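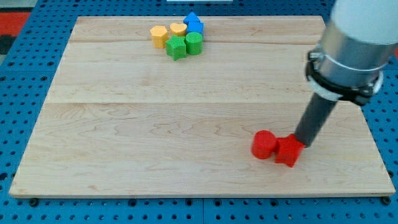 Chapter 6
Teaching by Pushing

I came to language-conditioned control from the wrong end. I'd spent years on grasping, where the hand is the hard bit, and when I joined the Niltbridge lab I was told I could forget about hands for a while. We'd be pushing blocks with a stick. I was a bit insulted, to be frank. Then I sat down and tried to write a rule for sliding a cube a few centimetres to the left without spinning it, and I stopped being insulted by lunchtime. Take the red cube with the rod against its upper right side. Shove it from there and you have to think about where its centre is, how it's turned already, how much the wood drags, and the red cylinder touching it, which is going to have a say in whatever happens next. Now suppose the instruction is 'move the red cube away from the red cylinder'. A person would go round and find a better side to push from. Getting a policy to do the same, from pictures and a sentence, is what this chapter is about.

6.1 Why a stick?

A rod has one way of acting on the world: it touches things and they move (or they don't). There's no grip to open and close, so the action at each step can be very small. In our set-up it's two numbers, the change in x and the change in y, with the height held fixed. I like this a lot as a teaching case, as you can plot an entire episode on one sheet of squared paper and see where it went wrong.

Don't let the small action fool you, though. Contact is still awkward. A block pushed dead centre goes straight, and a block pushed slightly off centre turns, and once it has turned the next push lands somewhere you didn't plan for. Cylinders roll round the rod. Hearts and stars have corners that catch on their neighbours. If you worked through the friction exercises in Chapter 4 you'll know the theory already, and you may also remember how little it helped once there were three objects in a heap.

6.2 Collecting first, naming later

The method we used goes like this. An operator drives the rod by hand, with no script, and simply keeps things moving for ten minutes or so — gathering blocks, splitting them up, herding one colour into a corner. Nothing is labelled at the time. Afterwards a second person watches the recording, picks out stretches where something describable happens, and types a sentence for each one. 'Push the green star up to the heart.' 'Pull the triangle out of the group.' That sentence becomes the instruction, and the stretch of recording becomes the demonstration of it.

Segundo Ñahui ran our first round of this and talked me out of a fixed list of commands, which I'd been very fond of. His view was that people say 'nudge' and 'shove' and 'slide' for good reasons and we ought to keep the difference. We ended up with 1372 labelled stretches, cut from 205 recordings. Of those, 387 mention two or more blocks by name, and they're the ones I'll lean on most in what follows.

The labelling is slow. A good annotator on our Jesta tool got through some 20 stretches in an hour, and fewer when the blocks were bunched up and it was hard to say which one had been meant to move. Keep that in mind before you promise anyone a big dataset!

6.3 What the policy learns from

We train by plain imitation: given the camera image and the sentence, predict the operator's next small movement. You met the loss in Chapter 3 and it hasn't changed. What has changed is that the same image now has many right answers. With a tidy cluster of shapes and a loose pair on one board, 'bring the cube to the others' and 'bring the star to the cylinder' start from identical pixels and part company at the very first step. (Both are badly worded too, if there's more than one cube or cylinder about, and we'll come back to that in 6.5.) A policy that ignores the sentence can only average over them, and the average of two sensible pushes is often a push at empty wood.

So the first test I run on any new model is a rude one. I freeze the image, swap the sentence, and look at whether the predicted movement changes. Our first model failed it. The second passed for colours and failed for shapes, and we'll start the next section by working out why.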